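打印本页 | 电子邮件发送

双臂工位操作规范修订版公布，示教器位置和台面分格写入正文

Gendar机器人应用协会日前公布《双臂协作工位操作与布置规范》修订版，适用对象为同一台面上装有两台机械臂、并有人员在旁值守的实验和小批量作业工位。新版12月起在协会成员单位中执行，旧版同时停用。已经建成的工位可以保留原有台架，台面标识、示教器摆放和线缆走向三项须按新版调整。

这份规范由Gendar牵头，设备集成商Orus和检测机构Woltik参与起草，修订工作历时将近12个月。征求意见期间共收到书面意见83条，其中涉及最多的是人员向台面递送物品的方式，其次是两台机械臂共用区域的划定。Woltik为修订提供了574份工位运行记录，记录内容包括停机时间、停机原因、值守人员所处位置以及恢复运行前做了哪些检查。

旧版对双臂工位着墨不多，大部分条文从单臂工位沿用而来。起草单位在编制说明中写道，单臂工位只要求标出一台设备的活动范围，照搬到双臂工位以后，两个范围的重叠部分由谁先进入、另一台停在什么位置，各单位做法差别很大。有的写在程序注释里，有的只在值守人员之间口头交代，换班以后容易走样。

新版把台面标识单列一章。台面应当用与底色反差明显的胶带或漆线分格，格线要贯通台面，不能只在四角做记号。每一格在工位文件中有编号，物品的起始位置和放置位置都用格号填写。两台机械臂都能到达的格子称为共用格，同一时间只允许一台进入，另一台的末端要退到文件写明的等待位置。双臂之间确需交接物品的，交接动作单独编写、单独试运行，首次运行使用低速，速度值由各单位根据末端工具和物品自行确定，并记入工位文件。

台面铺纸或铺板的，接缝处要压平，边缘要固定。铺面更换之后格线需要重新贴，并用标定件复核至少四个格角。这一条在征求意见稿里原本是建议，定稿改成了要求。 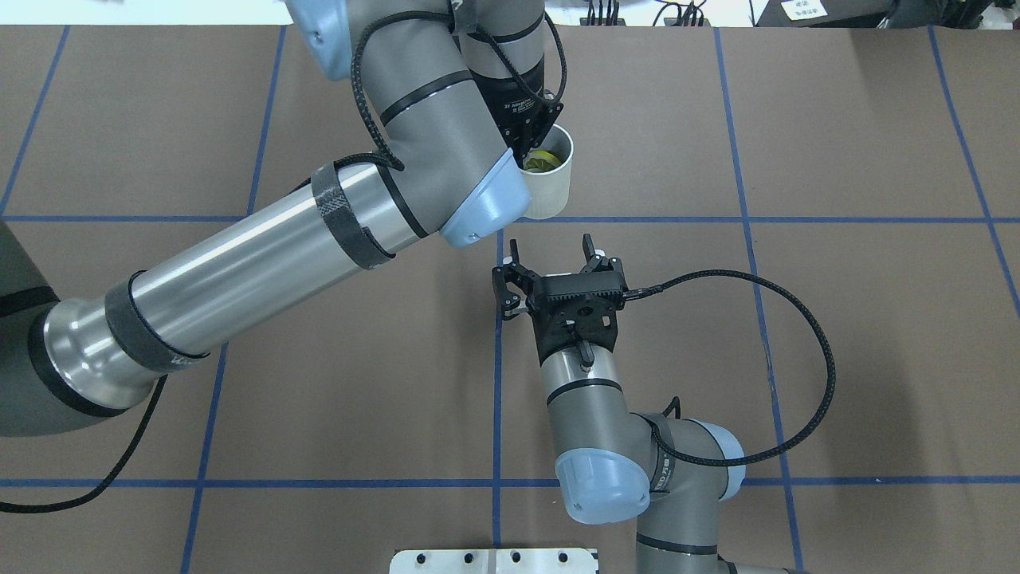
夹爪夹着一只白色杯子，另一台机械臂的夹爪处于张开状态。
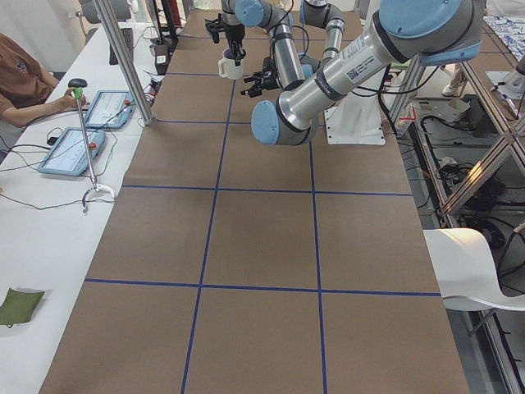 台面铺牛皮纸，蓝色胶带分格，左侧白色桌面上放着两台示教器。
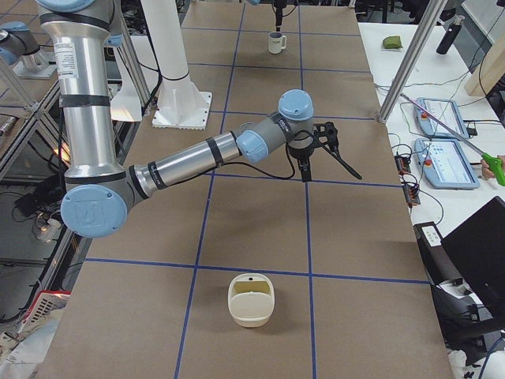
两台示教器在右侧白桌上，台面近端放着一个奶油色塑料容器。

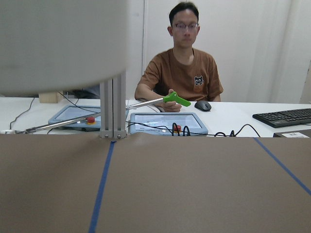

值守位一侧，桌上两台示教器各带一个红色急停按钮。

关于示教器，新版规定每台机械臂各配一台，不得用一台示教器轮流接管两台设备。两台示教器平放或斜放在值守人员正前方的桌面上，急停按钮朝上，周围不放杯子、工具和纸张。值守人员坐姿状态下应当不起身、不侧转就能按到任意一个急停按钮。示教器与机械臂的对应关系要在外壳上标明，左右摆放次序与设备的左右次序一致。有单位提出用一个总急停代替两台示教器上的按钮，起草单位没有采纳，理由是总急停可以增设，已有的按钮不应因此移到够不着的地方。

值守桌与作业台面之间的距离没有定死。附录给出了一个参考布置，作业台面高度为890毫米，值守桌与其平行，桌面不高于作业台面。Orus在意见回复中说明，这一高度取自该公司近年交付的台架，其他高度同样可以采用，只要急停按钮的可及性通过检查。

人员补放、取走或者扶正物品的，优先使用长杆夹取器，手和前臂不越过台面边缘。使用夹取器之前，两台机械臂都要处于暂停状态，单独暂停靠近人员的一台不算满足要求。夹取器不用的时候放在值守桌上，杆身不得伸入共用格上方。夹取器够不到的位置，按人员进入处理，须切断运动使能，由进入者本人保管使能钥匙或者挂牌。

征求意见时，有几家单位认为频繁暂停会拖慢数据采集和试验节奏，希望允许在低速下递物。Woltik根据运行记录作了统计，答复称暂停本身占用的时间很短，耗时较多的是恢复运行前重新确认物品位置，而这一步在低速递物的情况下同样省不掉。最后条文维持原样，另外加了一款，允许把多次补放合并到一次暂停中完成。

线缆部分的改动比较琐碎。机械臂本体外走线应当用扎带或绑带固定在臂管上，关节处留出弯曲余量，余量大小以关节转到两端极限时线缆不绷紧、也不拖到台面为准。示教器线缆从值守桌靠墙一侧或者下方引走，桌面上不留可能挂住手肘的环。台架下方的插排要离地固定，电源线与通信线分开，插头上标注所接设备。末端夹爪的线缆每周检查一次外皮，发现磨损即更换，不允许用胶带缠好后继续使用。

末端工具方面，新版要求在工位文件里写明夹爪型号、夹持方式和断电后的状态。夹持杯、盒一类敞口容器时，文件要注明夹持部位和允许的倾斜角度；容器内装有其他物品的，按装入后的总重量核算负载。玻璃和陶瓷件首次试运行时使用同尺寸的塑料件代替。

工位装有摄像机的，支架不得占用急停按钮前方的空间，也不能挡住值守人员观察共用格的视线。摄像机画面只能作为辅助，值守人员不得离开座位改在别的房间看画面值守。保存画面的单位要在工位入口写明保存期限，拍到人员的部分按各单位自己的规定处理，规范不作统一要求。

人员条款基本沿用旧版。每个双臂工位在运行期间至少有一人值守，值守人员不同时承担另一工位的操作。长发束起，不戴手套操作示教器，袖口不得松垂。新增的一款是交接班时两人共同按一次急停、共同恢复一次，并在记录表上签字。

执行安排上，成员单位需在12月底之前完成自查，自查表随规范一并下发，共四页，第一页为工位平面图，要求标出格号、共用格、等待位置和两台示教器的位置。平面图可以手绘。自查不合格的项目写明整改日期，整改期间工位可以在单臂模式下使用，另一台机械臂须断电并停放在等待位置。

首轮抽查由Woltik承担，从Lougher产业园内的工位开始，园区以外的单位排在第二批。抽查时会随机选取一个正在运行的程序，请值守人员在不事先通知的时刻按下急停，再按文件所写步骤恢复。抽查不收取费用，结果只发给被抽查单位，汇总情况由协会对外公布。

三台以上机械臂共用台面的情形没有列入这次修订。Gendar表示收到过相关咨询，目前建议按两两组合分别划定共用格，并在工位文件中附上进入次序表。移动底盘上安装机械臂的工位也不在适用范围之内。

规范全文和自查表可向协会秘书处索取，电子版与纸质版内容一致。对条文有疑问的，请写明章节号和工位编号，秘书处按收到的先后次序答复。

打印本页 | 电子邮件发送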